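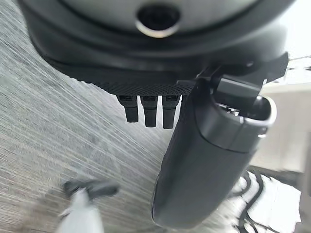 Entered by: Liew, bench notebook, April

Still on the quote from Veltlow for the second gripper set. They want $692 for the finger pair and another $90 for what the sheet calls a "mounting kit", which as far as I can tell is a bracket and some screws. Flulton will do fingers alone for $600 but won't say in writing that they fit our base plate. Asked twice. Got a brochure.

Wrist view from this arvo. Finger, bracket and the underside of the housing take up a fair bit of the picture, and the floor is mostly streaks. Veltlow's pitch is that their newer finger is slimmer and gives the camera more room. Maybe. There's no drawing with dimensions in the quote and I'm not paying for an adjective.

The blur is a separate matter and no finger will fix it. Slower moves or a shorter exposure, both free. Try those before anybody spends the Gurkville money.

Budget as it stands: $100 left under small parts, the rest needs sign-off. So the kit could go through now and the fingers couldn't, and a kit with no fingers is a drawer item. We have enough of those.

To do:
- get finger width and bolt pattern from Veltlow, in mm
- ask Flulton about returns if it doesn't fit
- measure our own bracket properly, the number on the old page is somebody's guess
- repeat the run at half speed, same exposure

Not ordering anything till the first two come back.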